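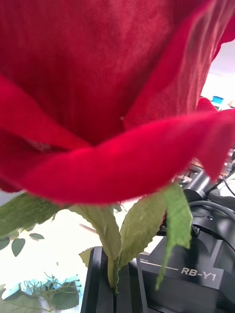

Udico Red Rose, single stem

The Udico rose is a cloth flower for shop windows, hotel tables and wedding halls. It is sold by Rautiainen from our store in Vamenham, and we send to all addresses in the country.

Stem length: 362 mm, with wire inside
Leaves: green fabric, on each stem
Color: deep red (also in white and cream from August)
Packing: box of 8 stems
Article group: Table and Window

The stem can be bent by hand many times, but please do not bend it at the same point again and again. If you need it shorter, use a side cutter. Normal scissors will be damaged by the wire.

Cleaning: use a soft brush or a hair dryer on the cold setting. Do not wash the flower in water — the red color can go out on a white tablecloth. We recommend to keep it away from direct sun in the window, or to change the stems when the season is over.

After transport the petals can be a little pressed. Hold the flower with the head down and shake it gently, then open the outer petals with your fingers. Do not use steam.

For orders over 1,000 stems please write to Niilo Kallio before you order, so he can check the stock in Farbridge. Delivery for such quantity takes eight working days. Questions about returns are answered by Temitope Nwankwo. Opened boxes can be returned only if all stems are inside and not cut.

Prices are without tax. Price list valid from 6/4/20.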